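Home | Columns | Kitchen Table | Back Issues | Letters | Subscribe

Last updated: 16 November 2024

Let the leftovers be boring

My sister-in-law served us a leftover makeover last winter. It had been pot roast on the first night, then it was tacos, and by the time it got to me it was a sort of pie with cornflakes on top. Everybody said how clever it was. I said so too, and I had seconds, but the whole time I was thinking about that pot roast and how good it would have been cold, on bread, with too much mustard.

I think we've all been talked into feeling bad about eating the same dinner twice. Every December the magazines start up again with the turkey – turkey curry, turkey hash, turkey folded into something with phyllo – as if the bird did something wrong by being turkey. I cooked it for five hours! I'd like to see it again!

The makeover also costs money, and I never hear this brought up. I once bought a jar of Gellulon thickener, a bag of rice noodles and a bunch of cilantro to rescue one cup of chicken. The chicken was maybe 2 dollars' worth. The Gellulon is still in the cabinet at my place on Sulley Street and it has moved apartments with me. 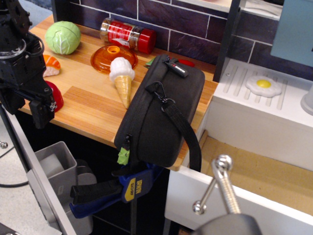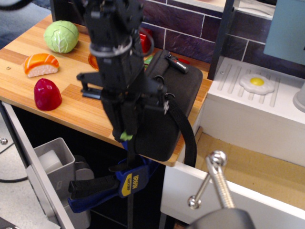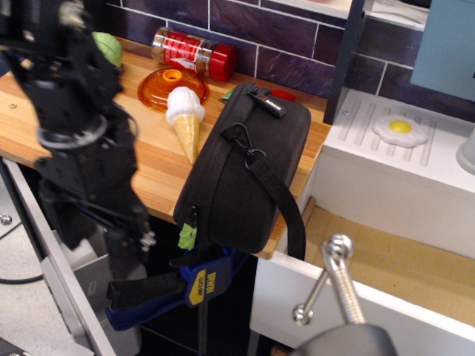 Kitchen Table, page 121

So my rule at home is one reheat, no costume. Soup comes back as soup. Rice can be fried, because fried rice is a real dish that wants old rice, and I'm not a monster. Chili is better the next day and everyone knows it. Lasagna I will eat standing up, straight from the fridge, with the door open.

The other side has a point about kids, I'll give them that. Mine went through a long stretch where anything they'd seen before was "old food," and I did sneak carrots into a lot of pancakes. I don't think it helped. They came around to plain leftovers when they got tall and hungry enough to stop asking.

What does help is decent containers. I have a stack of Ikinen glass ones with lids that still fit, and I can see what's in them, so things get eaten. Before that I was saving yogurt tubs, and opening one was like pulling a raffle ticket. I threw out so much good stew that way – stew I'd have been glad to eat at lunch if I'd known it was there.

Anyway, cook a little extra tonight and have it again tomorrow. Put it on a plate if you're feeling fancy.

Comments

kawaguchi_fan: The Kawaguchi rice cooker has a reheat button and I have never once used it. Microwave, wet paper towel, done.

Plainspoon: Cold pizza should have been in here.

marlo369: Disagree on the pie, my mom made that cornflake thing and I loved it.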